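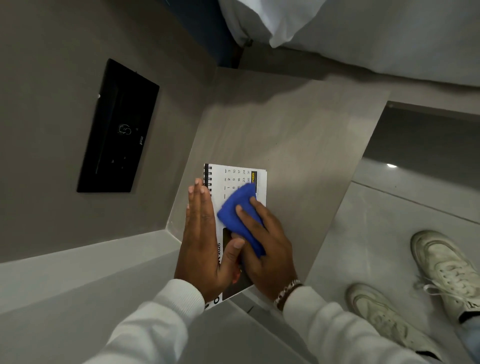
Blue microfibre cloth on the calendar page, left hand steadying the spiral side.

Bellberg Paper & Finishing List
Message 893
Re: Marks on spiral desk calendars kept in kitchens
3 replies | Share (2)

Ada Morelli wrote:

> We have a run of 2,550 small spiral desk calendars going to press
> in May and the customer gives most of them away to households. A lot
> of them end up on the kitchen worktop, and last year's complaints
> were nearly all the same: brown marks on the date pages that either
> would not come off or took the print with them.
>
> The date side is plain black on white with a colour photo under it.
> Last year it was uncoated Lamus throughout. Two questions. Is it
> worth paying for a sealed sheet on a thing that is thrown away after
> a year? And if we print a line of cleaning advice on the back, what
> should it say? The customer wants one sentence. I would prefer that
> it be correct.
>
> Ada

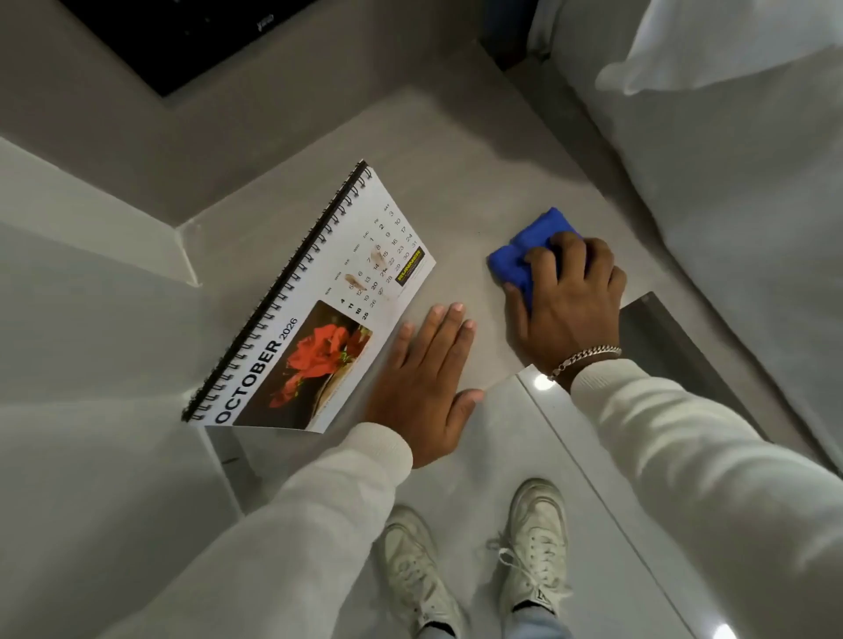

Kanokwan Yimyam
Finishing and materials, list moderator

Ada,

Taking the cleaning first, as the answer to the stock question depends on it.

The calendar in the pictures is the same general pattern as yours: black spiral, white page, date grid in black, photo on the same side. It is open at October, with red flowers on a dark brown ground. There are two brownish smudges over the grid. I will not guess at what they are. On a worktop with the hob at one end it could be tea, coffee, sauce or browned fat, and these behave differently on paper.

Grease goes into an uncoated sheet and spreads. Wiping removes what is on the surface and leaves the translucent patch. Tea and coffee leave colour in the fibre as the water evaporates, with a darker line at the rim. Sauce is mostly solids and a fair part of it can be lifted if it is left to dry and then brushed off. A householder will not go through this and will reach for whatever cloth is already in use on the worktop.

That cloth is the main problem. It usually carries water and some detergent, and it has picked up whatever was on the counter. Microfibre also has enough bite to raise the surface of an uncoated sheet after a few strokes, wet or dry. Once the fibres are up, the patch holds dirt better than it did before. Black text on a raised patch goes grey, and that is your "took the print with it".

Handling matters as well. The calendar should be laid flat and closed up so that the pages behind support the one being wiped. Hold the page at the spiral side and wipe away from the spiral. If you wipe towards it the sheet buckles and the holes tear, usually at the end ones first. Wiping it standing on its easel is worse, as the page has nothing firm behind it.

On the order of work, I would do the calendar before the counter with a clean part of the cloth, then lift it, do the counter, and let that dry before putting the calendar back. A damp counter under the back board will cockle it overnight. We had board samples go this way on the bench without anyone spilling anything.

For the stock, these are the options I would price:

Lamus uncoated. Takes pencil and ballpoint well. Will not stand wiping.

Lamus with a water-based matt seal. Stands five light strokes with a barely damp cloth in our rub test before the black shows any loss. Ballpoint is fine, pencil is a little faint. Some fountain pen inks bead.

Parsa silk. Wipes clean of most things if they are caught early. Pencil is poor and ballpoint needs a moment to dry – left-handed users will complain.

Udus synthetic. Wipes clean, does not tear at the holes, costs far too much for a giveaway.

I would take the second and leave the photo side of the argument alone, as a solid dark panel hides most marks anyway. The grid is where people write and where they notice stains. If the budget is fixed, Chaiwat Chareonsuk has suggested sealing the date pages only and leaving the cover and back board as they are. I have no objection to that, but ask the printer whether they can run the two without a second make-ready.

For the back of the calendar:

"Lay flat, hold the page near the spiral, and wipe lightly away from it with a clean, barely damp cloth."

It is one sentence. If the customer stays with uncoated, change "barely damp" to "dry" and expect the complaints to continue.

One request. When you have proofs, please send five sheets of each stock from the same forme, untrimmed. Last time we got trimmed sheets with the holes already punched and the rub tester would not clamp them.

Kanokwan

Recent on this list
- Wire or plastic spiral for small formats (Valentin Nedelcu)
- Back board warping in storage
- Re: Pencil on sealed sheets (Pornthip Khunthong)
- Punch wear and torn end holes
- Parsa silk, change in shade between batches

Contact the moderators | © Bellberg Paper & Finishing List | Back to top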